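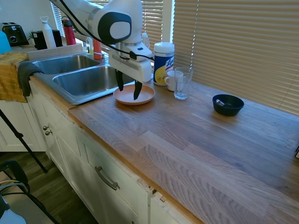
Onance two-finger gripper: safety notice and replacement finger set

Dear customers, please read this page before you order or continue to use the Onance gripper.

We have received reports that the gripper can open by itself after a short loss of power. When the power comes back, the controller looks for its zero position and the fingers move apart, also when they are holding something. In one case in our Plumstead workshop a plate fell from a height of 64 cm and broke. No person was hurt.

Which units have this fault
Units with controller version 16 or lower. The version is shown in the Mollard setup program, on the page "Tool". Version 20 is not affected.

What you should do
Do not carry glass, ceramics, knives or hot liquids with an affected unit.
Keep hands and feet away from the area under the fingers when you switch on.
Install version 20. It is free of charge. After the update the fingers stay where they are until you press "Home".

If the fingers were forced during a fall, the rubber tips can come loose. Pull each tip gently by hand. If it moves, stop using the gripper and order the replacement set.

Replacement finger set
Contents: 2 fingers, 2 rubber tips, screws, hex key
Colour: black
Delivery: from January
Price: free for affected units, please give the serial number

Questions about the update: Gervásio Bezerra, technical service
Orders and returns: Madalena Rocha, Vieira spare parts desk

Notice published December 22, 2020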